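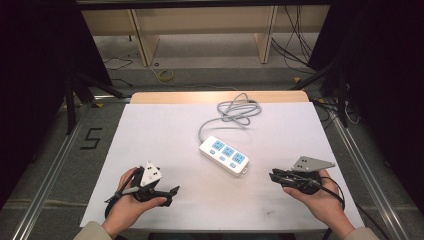
Fig. 1. Power strip and coiled cord, head view, both hand-held grippers above the table.

Section 2. From head view to gripper target

2.1 Frames

All poses are written in the table frame T. The origin is the front left corner of the tabletop, x runs to the right, y runs to the back, z is up. The head camera frame H moves during a recording, so the transform from H to T has to be solved again for every image. Do not reuse the value from the first one.

The left gripper in Fig. 1 carries a white plate with square fiducials. Its pose in H comes from the marker solver in Stemimix. The right gripper has a perforated metal plate and is handled by the second tracking path (Section 4).

2.2 The rigid part

The strip is treated as a box with one yaw angle. Fit the long axis first, then resolve the remaining 180-degree ambiguity from the cord: the end where the cord leaves is the negative end of the axis. In Fig. 1 that is the upper left end. The light-blue panels give good colour contrast against the white body; the white body against the white tabletop does not, and edge-based fitting fails there quite often. Segment by colour, then grow the box.

2.3 The cord

No pose is estimated for the cord. Where loops overlap, a single view does not fix which one lies on top, and a traced centreline will jump between them. Goltance keeps the cord as a 2D mask and passes it to the planner as a keep-out region, padded by 11 mm. Grasps on the cord itself are left to the learned policy.

2.4 Timing

The planner runs at 17 Hz. A target older than 2 cycles is dropped and the arm holds its last pose -- it does not extrapolate.

Exercise. Using the Grirnstead recordings, plot the yaw error with and without the cord test. Hand in the plot and the script to Sigrún Lykkegaard before the January lab.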